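Brastton bin-picking kit on an older KUKA arm: worth the money for mixed items?

Posted in: Automation and Workshop Kit

skevine_returns

We run a small returns operation and sort a mixed lot of household goods and toys into bins by hand. We already have a KUKA arm that came with the unit when we took it over, and it has been bolted down doing very little. I've had a quote for the Brastton picking kit, which is a two-finger gripper, an overhead camera, a small computer and a year of their Plondau software. They also offer a two-day setup visit at extra cost.

The sales page shows it picking boxes and bottles. Our stuff is nothing like that. A typical bin has a cup, a soft or rubbery toy, something with a long handle and something round that rolls off when you touch it. Has anyone here used the kit on that sort of mixture? I'm less bothered about speed than about how often a person has to walk over and sort it out. I'd also like to know if the setup visit is needed or if two reasonably handy people can manage.

Budget is tight, so please don't just tell me to buy a new arm.

rizk_bench

We had the kit on a four-week trial in May and ended up keeping it, so I can give you some numbers. Our arm is also a KUKA, with the cables strapped along the outside, and the adaptor plate fitted without any drilling. Check your bolt pattern before you order, as the plate comes in two versions and they charge for swapping.

For the trial we put two metal bins one behind the other on a wooden bench and clamped everything down. The job was to empty one bin into the other, then go back the other way. We kept the number of things in the bin small to start with and only added more once it had settled.

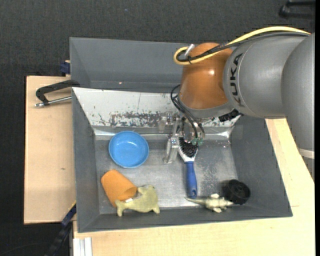

Over the trial we logged 301 attempted picks on our mixed set. Of those, 60 needed a second go and four needed a person. All four were things that had ended up tight in a corner, where the fingers can't get down between the item and the wall. Sloping sides help a bit with this, but they don't cure it.

By type of item, as best I can remember:

Hairbrushes and anything else with a handle were fine. It nearly always went for the handle and lifted cleanly, though the item then swings, so slow down the first part of the lift. There is a setting for it under Motion.

Cups were fine on their side and a bit worse standing up. Bowls were the weak point. With a bowl facing up it has to put one finger inside and one outside the rim, and it sometimes picked a spot too close to the bin wall. The software update at the end of the month made this better.

Rubbery toys were easier than I expected. Thin tails and legs confuse it now and then, and it will try to lift by them, but you can set a minimum width.

Shiny bin floors cause trouble. Ours were worn back to bare metal and the camera read the bright patches as objects. We moved the light to one side — not directly overhead — and most of that went away. A sheet of matt rubber would do the same job.

On the setup visit: we paid for it and I wouldn't again. Most of the first day went on calibration, and the printed guide covers that well enough. The second day was useful only for the safety settings. You will still need a proper risk assessment and guarding, and the kit includes neither.

The thing I'd complain about is the licence. After the first year Plondau is charged per arm, and the renewal price wasn't in our quote. Get it in writing.

mixedbins

Didn't buy it, went for suction instead. Suction is no good on brushes or anything with holes, so you may be better off with the fingers. Ask them for a loan unit. They said no to me the first time and yes the second.

skevine_returns

Thanks both, that is what I needed. Four out of 301 is a lot better than I was expecting. Our bins have straight sides so the corners may be worse for us. I've asked about a trial and for the renewal price, and I'll measure the bolt pattern before I send anything back to them. Did you have to route the camera cable down the arm, or does it go to a separate stand?

rizk_bench

Separate stand. Fix it to the floor or the wall, not the bench. Ours was on the bench for the first few days and we had to recalibrate every time somebody leaned on it.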